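Fleece and Pile Fabrics: Frequently Asked Questions
Clerkham Textile Care Library

Why does fleece pill?

Pilling occurs when loose fiber ends work their way to the surface and tangle under friction. Polyester fiber is strong, so the tangles stay anchored to the cloth instead of breaking off as they do on wool. Shorter fibers and a looser knit both increase the rate. Seat belts, backpack straps and desk edges are the usual sources of friction.

What does the weight number on the label mean?

It is the mass of one square meter of fabric, in grams. A fleece marked 200 is a midweight. Weight does not describe pile height, so two fabrics with the same number can differ in thickness and in how much air they hold.

What water temperature should I use?

Cold or warm, up to the limit on the care label. Hot water does not clean polyester much better in a home machine, and it can set creases. Turn the garment inside out and close all zippers before loading.

Can I use fabric softener?

No. Softener leaves a film on the fiber that flattens the pile and reduces its ability to move moisture. If softener has already been used, run two wash cycles with a plain liquid detergent and no additives.

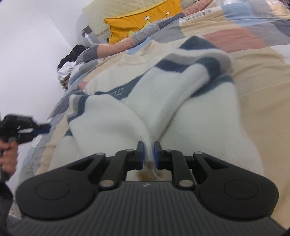 Tadhg Breathnach

Can fleece go in the dryer?

Most polyester fleece tolerates a low setting. The fiber softens well below its melting point, and a hot drum can leave the pile tips fused and harsh to the touch. This damage is permanent. Air drying flat or over a rack is the safer method, and a thin fleece dries indoors overnight in most homes.

How do I keep light colors from turning gray?

Wash them apart from dark items and from cotton towels. Graying is mostly redeposited soil and lint, and an overloaded drum makes it worse. Oxygen bleach is acceptable on white and cream polyester if the label permits it. Chlorine bleach can yellow the fabric and weaken elastic at the cuffs and hem.

Does a spin speed of 1,000 rpm harm the pile?

It should not, provided the load is balanced. Higher speeds remove more water and shorten drying time, but they press the pile against the drum. Shake the garment out right after the cycle ends.

Do fiber-catching laundry bags work?

They retain part of the shed fiber and also reduce abrasion between items. Fill the bag no more than halfway. Remove the collected fiber by hand and put it in the trash. Do not rinse the bag in a sink.

How do I restore matted pile?

Wash and dry the garment first. Brush with a soft pet slicker or a clean nylon brush, in one direction, with light pressure. Areas fused by heat will not recover.

Should fleece be hung or folded?

Folded. Heavy knits stretch at the shoulders on a hanger.

Where are the test notes for the detergents?

The notes by Jaime Tavares are listed in the library index as sheet 502. The stain removal chart is sheet 830.

Page last revised 28 May 2021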